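Lab visit: Clollau automation group, Riihimäki

Notes from a morning at the Clollau test lab in Riihimäki in December. Tuulikki Vuorinen, who runs the software side, had set aside two hours for the planning and control stack and left the hardware for another day. That suited me.

The work is tube handling: take a capped tube out of a rack, move it, put it back. The software is split into four processes. Perception publishes rack pose and slot occupancy. A task planner called Jinley picks the next tube. A motion planner produces the arm path, and a controller called Adeck runs it. Each process logs to its own file against a shared clock, and the replay tool lines them up afterward. Vuorinen spent more time on the replay tool than on anything else, and I can see why. Most of their bugs are timing bugs.

Rack pose comes from fitting a known grid of holes to the head view. Caps are detected separately and assigned to the nearest hole. The two results are compared, and if a cap centre is too far from any hole the planner asks for another look before it moves. Leaning tubes are the usual cause. The clear tube bodies give poor depth readings, so the stack ignores depth below the cap and uses a fixed tube model from there down.

Motion planning is conventional. Approach and withdrawal are straight lines along the hole axis, with a sampled path between them. Neighbouring tubes are treated as padded cylinders. The planner budget is 320 milliseconds per query, and the median on the day's log was 354, so they are over. Vuorinen puts the excess down to collision checks against the fingers and plans to cache them.

Adeck switches from position control to a compliant mode near the rack. The switch used to be triggered by distance alone. It now needs distance and a force reading, after a run of false triggers in free space. The regression set holds more than 2000 recorded attempts, and every change to the controller is replayed against it overnight.

I asked how the wrist view is used. It is scored for contrast on every cycle, and a low score drops it from the pose estimate for that cycle. The threshold was tuned by hand and is still a plain number in a config file.

Source access is by request. The replay tool may be released separately once its log format settles.

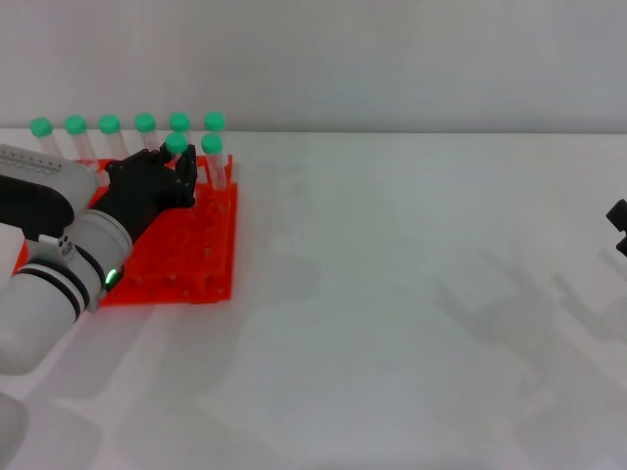
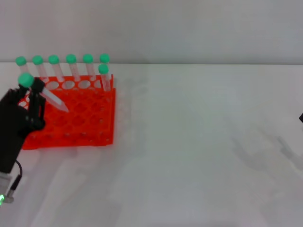
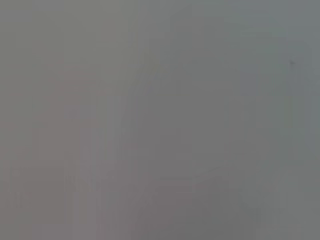
Tube handling at Clollau. First and second: head view, green-capped tubes and the orange rack. Third: wrist view, low contrast.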